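Visit report: student manipulation project, open afternoon at the Kalel building

Submitted by Craig Morrison for the regional schools robotics newsletter, July

I attended the open afternoon as one of 23 visitors, most of them teachers who run clubs at the middle and high school level. The host was Ross Cruickshank, who supervises the student project and teaches the mechanical design course that feeds into it. Doors opened at 1 p.m. Sign-in was slow and the parking instructions sent beforehand referred to a lot that is now fenced off. Anyone going to the next one should use the north entrance.

The project is called Bellum. It is in its second year. The students collect demonstrations of small tabletop tasks using hand-held grippers, then train a policy on the recordings and test it on a pair of arms kept in a separate room upstairs. We were shown the collection side in full and the arms only briefly, as one of them had a failed wrist joint and the replacement part had not come in.

Cruickshank gave a short introduction standing up, with no slides. The main figures were as follows. The target for the year was 2,000 accepted demonstrations. The team had nearly reached it at the time of the visit. Each task is specified on one printed page with a start condition, an end condition and a time limit. A demonstration that misses any of these is rejected at review. He did not give the rejection rate and, when asked, said it depended too much on the operator to be worth quoting as one number.

Collection room

The room is on the ground floor and carpeted, with dark curtains. The work surface is kept white. According to Kenna Carnegie, the student who wrote the collection procedure, an earlier set recorded on bare wood gave trouble with small brown parts, and the procedure was changed to require a plain light covering. She would have preferred a matte gray, but white was available in quantity.

Operators work seated. One gripper is held in each hand. The sheet for the task we watched first is titled "Drawer, small, two hands," and it covers opening and closing compartments on storage containers of the type sold for hardware and craft supplies. The start condition is that both grippers are open and clear of the container. The end condition is a closed drawer and both grippers withdrawn past the near edge of the box.
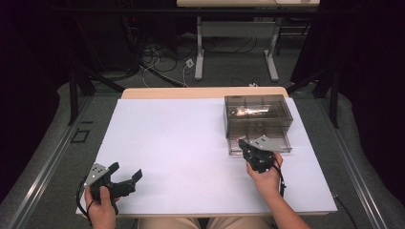 Drawer task at the front table, with the tinted compartment box and both grippers in use.

I was allowed to try this one. The grippers are lighter than I had assumed. The difficulty is in the wrist. With the drawer low on the box, the fingers have to come in nearly level with the table, and the plate on the back of the tool limits how far you can drop your hand before the forearm gets in the way. My first three attempts were over the time limit. On the fourth I closed the drawer but pushed the box out of position, which the reviewer marked as a reject. Carnegie completed the same task four times in a row while answering questions from the group.

Two-handed tasks are meant to use both hands for a purpose. In practice many operators leave the left gripper idle and do everything with the right. The sheet now says that the left gripper must brace the container at some point in the demonstration. Mhairi Aitken, a second-year student who handles review, told us this single line had done more for the data than any hardware change in the past term. Boxes move less when braced, and the model trained on the newer set also braces, though it does so at times when there is no need.

Gripper hardware

The grippers are built by the students from a published design with their own changes. Cruickshank passed a stripped unit around. The points I noted:

Fingers are a wear item. They are swapped on a schedule of 100 hours of use, or earlier if the operator reports slipping. Several teams in our area print one set of fingers at the start of the season and never replace them, and I would encourage them to look at this.

Cable routing runs back along the forearm. A loop is left at the wrist. The first version had the cable tight to the handle and it failed at the connector.

Calibration takes place at the start of each session and after any drop. There is a printed card for it. The card was the best document I saw all day and I asked for a copy, which I can forward on request.

Batteries are not used. The team considered them and decided that the added weight at the hand was a worse problem than the cable.

Small parts task

The second demonstration was a single-hand pick of small plastic parts. These are drawn from a bin of mixed pieces, placed on the table by a second student, and picked one at a time. The parts bin was donated by Droltitz, a local packaging company, and holds 107 different items according to the inventory sheet taped to the lid. Some are closures, some are fittings, and a number of them could not be identified by anyone present, including the donor.

Placement follows a random list. The student placing the part reads an orientation from the list (upright, inverted, on its side) and sets it down accordingly. Parts on their side are the worst case for anything with a rim, as the rim keeps the body off the table at an angle and the part can roll when touched. The operator has to decide whether to take it across the body or across the rim. 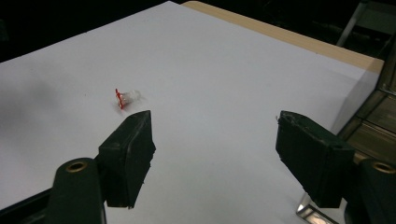
Aitken reviews these recordings from the gripper's own camera. She looks first at the approach. If the fingers come in off center and one touches before the other, the part shifts and the pick becomes a correction. Corrections are kept if they succeed inside the time limit. The team argued over this for some weeks. The argument against was that corrections teach the model to miss first. The argument for was that the arms upstairs miss in any case and need to have seen a recovery. A comparison was run in the spring with and without them, and the set with corrections did better on clear plastic and about the same on everything else.

Transparent parts came up repeatedly. The camera sees the edges and very little of the surface, and under low light it sees less. A visitor asked why the room was not lit more strongly. Carnegie answered that the lighting is varied on purpose between sessions, from bright overhead to quite dim, and that the level is logged with each recording. The model does noticeably worse at the dim end. They regard this as work still to be done and intend to collect more there before the end of the term.

I also asked about the paper covering. It is changed when it gets marked or creased enough to bother the reviewer, and there is no firm rule. One of the other visitors pointed out that a crease is a straight edge and might be treated as an object boundary. Aitken said she had looked for that effect and not found it, but had only checked the larger parts.

Upstairs

We had ten minutes with the arms. With one out of service, the two-hand policy could not be run. The single-hand pick was run six times on opaque parts and succeeded on five. The miss was on a flat washer, where the fingers closed just above it. The run speed is set well below what the arm can do. Murdo Gillies, who maintains the arms, has it limited in software and does not let students raise it without him in the room. He also keeps a paper log of every stop, with the cause written next to it, and he let us page through it. Loose connectors were the most common entry by a wide margin.

Software for training was covered in two sentences. The team uses a package called Salminen, maintained by former students, and runs it overnight on a single workstation. I would have liked more on this part. Cruickshank said a written summary was in preparation.

Notes for club leaders

Cost per pair of grippers was given as a range and depends on whether you already own a printer. I have not repeated the figure here, as it excluded the cameras.

The task sheets are well within reach of a middle school club. Writing one page with a start, an end and a time limit would be a useful exercise on its own, even for a club with no arm to run anything on. The review step needs an older student or an adult with patience. Aitken estimated that review takes her longer than collection takes the operator.

Space is modest. One table, one chair and enough floor behind the operator for a second person to reach in and reset the parts. Cables on the floor need attention, and the team tapes down the run nearest the operator's chair at the start of each session.

The building closed to visitors at 4 p.m. A second open afternoon is planned once the wrist joint has been replaced. Groups are limited to the same size as this one, and requests should go to Cruickshank through the school office, with the number of students and their ages included.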